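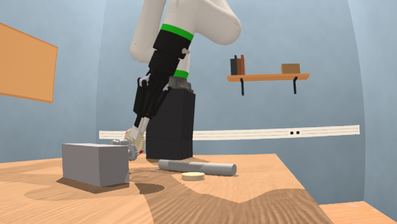
Fig. 1. Toothed gear held upright over the tabletop (rendered).

Wood Floors and Room Noise in Student Housing
Final report, Dimaculangan Hall group

1. Why we picked this

Footsteps. Chairs. The person upstairs who drops things at 2 a.m. Everyone in our building complains about noise and most of the complaints are about floors, so we went with floors. Original plan was to compare carpet, wood and tile but there's no tile in any of the rooms we could get into, so tile is out. Carpet and wood only.

Question we settled on: does a cheap rug on a wood floor cut noise in the room below enough that people notice?

2. Background

Two kinds of noise matter here. Airborne is voices, music, TV. Impact is stuff hitting the floor. A rug does very little for airborne noise, the sound goes thru the floor and walls anyway. For impact it should help because the soft layer stretches out the hit and takes the sharp part off. The sharp part is what wakes people up.

Boards vs. a solid slab is a separate thing. Boards can move a little against each other, and that's where the creaks come from. We did not measure creaks. Wanted to, ran out of time.
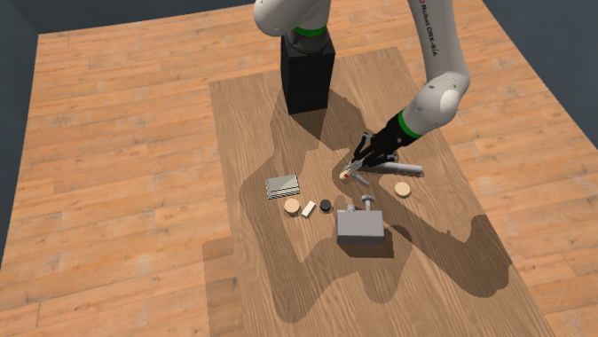 Board floors are harder to test than we expected. Where you hit them matters. Right over a joist you get a short hard knock, between joists it's lower and rings longer, and close to a wall it's different again. Think of boards laid in long rows with the seams showing, like the orange-tan ones around the table in the picture – two spots a foot apart can sound like two different floors. So we marked the drop spots with tape and used the same ones every time. First set of readings was before the tape and we threw it out.

3. Method

Rooms: two in Dimaculangan Hall, one in Kokach House. Kokach is the older building and has the original boards. Same drop object each time, a golf ball in a sock, dropped from desk height. Phone with a sound meter app in the room below, on a pillow in the middle of the floor. Windows shut, fridge unplugged.

24 drops per room for each setup. Setups were bare floor, thin rug, thin rug plus felt pad. The rug is a Tralden, the flat woven kind, borrowed. The pad is cut from a 100 inch roll we found at the hardware store.

After that a short survey. 200 slips went under doors in both buildings and 70 came back, better than we thought. Questions were what floor do you have, do you have a rug, how often does noise from above bother you.

4. Results

Thin rug alone: small drop in peak level, smaller than the spread between single drops in Kokach. So we can't really say much there. In the other building it was a bit clearer.

Rug plus pad: obvious difference in all three rooms. You could hear it without the app. The knock turned in to a thud, and in one room the meter hardly moved off the background.

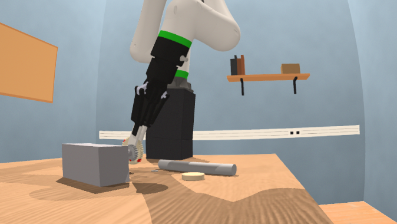

The survey mostly lines up with that. People living under carpet complained least. People under bare wood complained most, and a rug upstairs only seemed to help if it was a thick one. Problem is a lot of people don't know what the room above them has, they guessed. We left the guesses in but marked them in the table.

5. Problems

Phone app is not a real meter. We only compare readings from the same phone, never between phones. Plumbing noise in Kokach spoiled a few drops and those were redone. Only one rug. A shag rug would probly do better than the flat one with no pad at all, but we didn't have one to try.

Also desk height is not the same in the two buildings – noticed this late. So compare setups inside one room, not room against room.

6. What we'd suggest

Felt pads under all rugs. Felt dots on chair legs, cheap and nearly everyone who wrote a comment on the survey brought up chairs. Housing office could keep a roll of pad by the front desk in September when people move in. For a next group: test the chairs, and get a proper meter from the Flakberg lab early, the sign-up list fills fast.

Raw readings are in the shared folder, tab 2. Tab 1 is the set we threw out.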